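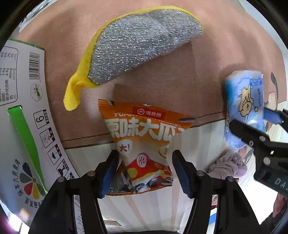
Randa Zoubi wrote:
Why would you put the chips into a container at all? Fold the top twice, put a peg on it, finished. My mother kept everything in its own bag and we never ate a stale one.

hermine_b wrote:
Randa, a peg works in a dry place. I live in Cairns and in January the air in my kitchen is like soup. After one night with a peg, the chips bend when you pick them up. I moved all the snacks into Pastlow boxes, the ones with the rubber ring, and for me it is a big difference.

Shadi Aoun wrote:
I agree with Hermine about the humidity, but please keep the front of the packet. I once threw away the bags and then I had 2 boxes of something brown, and I did not know which one had peanuts. My nephew cannot eat peanuts. Now I cut out the name and the ingredients and tape them on the lid.

hermine_b wrote:
Good point. For the snacks from the Asian grocery I cannot read the Chinese, so I cut out the English sticker from the back as well. The 海底捞 ones I buy mostly for the bright orange colour, I must admit. My husband chooses by flavour.

Randa Zoubi wrote:
So you cut the bag, you tape the bag, you wash the box. I still have only my peg. Also, where do you keep 8 boxes in a small flat? My pantry is one shelf above the fridge.

Abundio wrote:
Above the fridge is warm, Randa, I would not keep anything oily there. I had sunflower seeds on mine and they tasted like old paint after a few weeks. Better a low drawer.

One question to everybody: do you squeeze the air out before you fold? With the shiny lined pouches I press them flat on the table mat and roll from the bottom, but the corners always open again.

Shadi Aoun wrote:
Roll from the top, Abundio. If you roll from the bottom you push all the crumbs to the opening. And use two pegs, one on each corner.

Randa Zoubi wrote:
Two pegs I can accept.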